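Flilitau opens two-arm handling cell to visitors at Hegyi site

September 7, 2018

Flilitau will hold an open day at its Hegyi workshop to demonstrate a bench-scale robot cell for handling mixed household drinkware. The cell runs under the Onico project, which studies how a pair of small arms can share one work area and one set of objects.

The demonstration task is the loading of a wire dish rack. Mugs, cups and glasses are placed on the work surface by hand, and the arms transfer them to the rack. Both arms are mounted on a common aluminium rail at the front edge of the cell, and each carries a camera at the wrist. 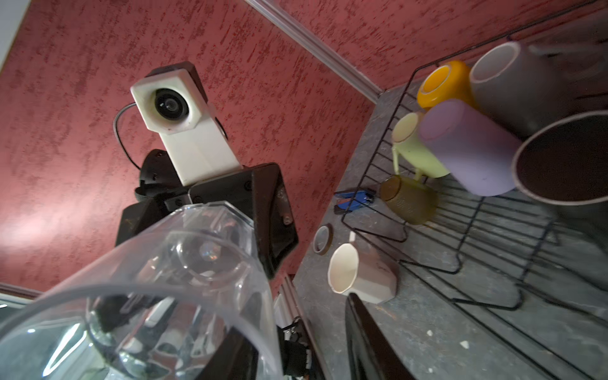 Drinkware was selected as the test material for its variation in shape, wall thickness and surface. Handles change the available grip positions, and clear plastic is difficult for a camera to separate from the background. The set is changed between runs, and no fixed starting layout is used.

The cell is controlled by Fureo, a software package written at Flilitau. Fureo plans the movement of both arms together and holds one arm back where their paths would cross. It can also assign both grippers to a single object when one grip is judged insufficient.
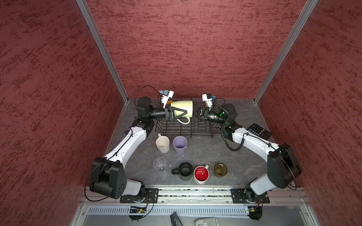 During development the team logged 1,152 transfers between March and the present release. These records will be used to set the grip force limits in the next version of Fureo. Results by object type will be published separately when the review is complete.

Visitors will be admitted in groups and may stay for 3 complete runs. Staff will explain the control screen before each run and take questions afterwards. Each group may choose the starting positions of the drinkware within the marked limits of the arms' reach.
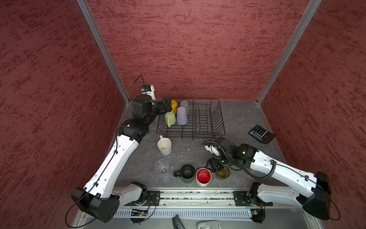 Fureo treats each arm as a separate resource with its own task queue. An arm that has finished a placement does not wait for the other to return to a rest position. One arm can therefore be at the rack while the second is lowered over an olive-green glass on the work surface. Shared access to the rack is controlled by a reservation system, which divides the rack area into 4 zones.

Items unrelated to the task, such as a calculator, may be left on the surface during a run. They are entered in the software as obstacles and are not assigned to a gripper.

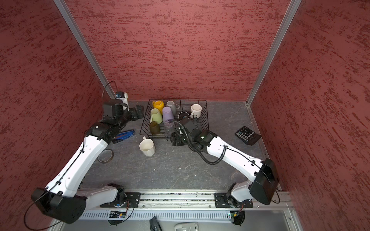
Attendance and access

Admission is free and limited to 100 places. Applications should be made through the events page on the Flilitau website. Visitors must remain behind the floor line while the arms are powered. Step-free access is available from the yard entrance.

Technical notes on Onico will be available in print at the reception desk. Press requests should be sent to the Flilitau communications office, marked "Hegyi open day".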